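Does a yellow card from the group stage carry into the semifinal?

Sirkstead FC, posted 8/24/24

I help run a Sunday side in a small amateur cup and we have a disagreement with the organizers. Our center back was booked in the first group game and again in the quarterfinal. The organizers say that makes 2 yellows and he has to miss the semifinal. Our understanding was that cards are wiped once the group stage is over. The rules sheet we got at sign-up says only that "two cautions in separate matches will result in a one-match suspension." It says nothing about a reset.
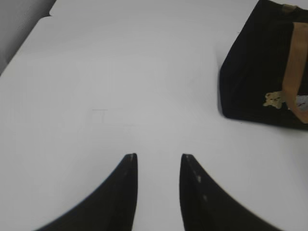 The semifinal is in August, before the league season starts, so we can't count on an appeal being heard in time. He is our best defender in the air and the team we're playing scores mostly from corners. Do we have any case here, or should we start working on a different back line? Also, if he is banned, can he sit on the bench with the team?

Wusumo

It depends on your competition's own rules. Some tournaments cancel single yellow cards after a certain round and some don't. The big international ones usually do it late on, so that players don't miss a final over two minor fouls. A local cup doesn't have to copy that. If the sheet says two cautions in separate matches and there is no line about a reset, then I'd read it as covering the whole cup.

What I would check is whether the sheet refers to a longer set of rules. Ours was two pages, but it had a sentence at the bottom saying that anything not covered went by the county handbook. We got a ban moved to a league game that way. Write to the organizers and ask which rule they are using. Keep it short and polite, and send it tonight if you can. They may also charge a fee to look at it — ours did, and we got it back when we won. 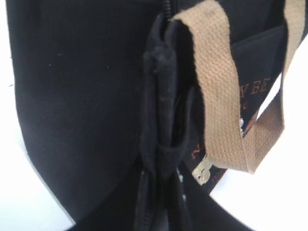
On the bench question, a suspended player in our cup can watch from behind the rail but can't be in the technical area or on the team sheet. Ask about that in the same message. If they say no and he sits there anyway, you could end up with a fine or worse.

For the corners, put your tallest midfielder on the near post and leave one player up the field. It keeps at least one or two of their defenders back.

Dvorak

Cards always reset after the groups. Play him.

Fudari

Please don't play him on the strength of the answer above. There is no "always" with this. We fielded a suspended fullback in a cup game a few years ago because somebody was sure the cards had been wiped. We won on the field and were thrown out afterward.

I agree with Wusumo about asking for the rule in writing. Plan for the game as if he's out, and if the reply goes your way you can put him back in.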